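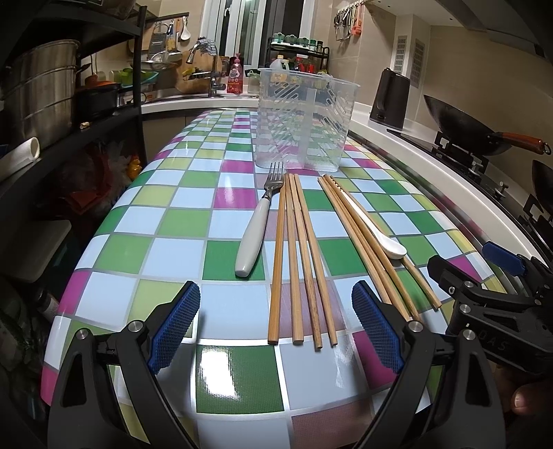

Lau Clear Utensil Drainer: A Small Box I Like Far Too Much

2024-09-27
By Müzeyyen Yüksel

I eat almost everything with chopsticks, and for years they dried in a coffee mug by the sink. You know how that goes: a little puddle at the bottom, and one lonely chopstick that has been down there since April. So when my old mug cracked I finally bought a real drainer, the clear plastic one from Lau, and I am so happy with it that my family has asked me to stop bringing it up at dinner.

It's a plain rectangular box, see-through, with slanted slats in the sides and a divider inside. I put chopsticks on one side and forks and spoons on the other, and that one little wall has changed my mornings more than I'd like to admit. My chopsticks are a mixed bunch (mostly bamboo, with a darker streaky one I'm fond of) and I can spot the one I want right through the plastic!

What I was nervous about was tipping. My last rack, an Omex, was tall and skinny and went over every time I dropped in a ladle. The Lau has stayed on its feet for 59 days now, even with all the heavy stuff crammed on one side. It's also kinder to my white ceramic spoon and the fork with the ceramic handle -- the metal Omex used to clink in a way that made me wince.

Cleaning is easy enough. I empty it onto the tablecloth (the loud checkered one, lime green and magenta, I will not be taking questions), give the box a squirt of dish soap and run a bottle brush down each half. The slats do need a bit of attention. Our water is hard, and on clear plastic you see every spot, so I soak it in vinegar every couple of weeks.

Two complaints. The divider doesn't come out, so my big serving spoons have to lean. And the feet are a little slick on a smooth countertop -- I cut two squares of shelf liner and stuck them underneath, which fixed it.

My neighbor Raghavendra Chowdary has the Nusta version in steel and swears by it. It looks smarter, I'll give him that, and it won't show water spots the way mine does. But I like seeing what's in there, and I like how the light from the window comes through it when I'm doing the breakfast dishes. I've already ordered a second one for my sister.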